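4.2 The household suite

We bought the single-seat academic license for Homance, the vendor's simulated apartment kit, and gave it the same treatment we gave Henda in the previous section. The brochure promises "rooms people live in." Of the rooms supplied, we report on the bathroom of the Gratovcombe apartment, partly for its tight clearances and partly because the kitchen would not load on our machine until November, by which time we had grown fond of the bathroom.

The kit ships with a Franka arm already mounted, a wrist view and a fixed room view, and a task file written in a format the manual calls self-explanatory. The manual then explains it for 21 pages. Installation took two afternoons, one of which went to a license server that wanted to know our fax number. Once running, the product behaved well. Physics stepping was stable, resets were quick, and the objects stayed where the task file put them, a courtesy we have not always been extended by other packages in this price range.

We collected 658 episodes by teleoperation, using the settings given in Table 2. All episodes started from the default pose with small changes in object placement. Operators saw both views side by side and were free to ignore either one. Most ignored the room view for the first hour and then came to depend on it.

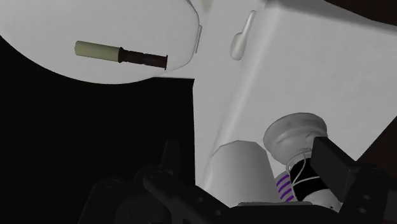
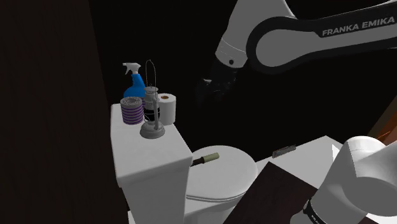
Figure 6. Bathroom task in Homance: wrist view (first) and room view (second).

Object selection is where the kit earns most of its fee. Earlier suites, including our own, leaned on cubes and cylinders in primary colors, and a policy that can stack those is well prepared for a career in kindergarten. The Gratovcombe bathroom asks for more. The top of the toilet tank holds a spray bottle, a striped jar, a lantern and a roll of toilet paper close together, so that a gripper coming down for one of them has the others to think about. We doubt many households keep an oil lantern there, but as a grasp target it is excellent, with a thin wire handle over the top and a wide base below. The slender item on the toilet lid is harder than it looks. It is long, narrow and lies nearly flat, and a small error in approach angle is enough to miss it.

The wrist view deserves a separate complaint. The gripper body takes up the whole bottom of the picture, and in close quarters it hides the lower parts of the very objects one is trying to grasp. Real wrist cameras do this too, and the vendor lists it under realism. We would have been happy to pay a little less for it. The manual describes a mounting offset parameter that should help, but changing it had no effect in the version we tested (build of 13/05/2021), and the support desk closed our ticket as "resolved by user."

Lighting is the other weak point. The room view is dim, and the dark gripper gets lost against the nearly black background. Operators judged depth mainly from the wrist view and from memory. A brightness setting exists - it brightens the menu. For training image-based policies we recommend adding a light source by hand through the scene editor, a job that needs patience but no programming.

Against these points stands the matter of comparison. The Esposito protocol, which we follow throughout this paper, requires that a suite allow identical resets, export of both views with time stamps, and replay of a recorded episode without drift. Homance met all three requirements. Henda met the first one, and met the second after we wrote the exporter ourselves. On that basis we kept Homance for the experiments in Section 5, with the added light and the original lantern.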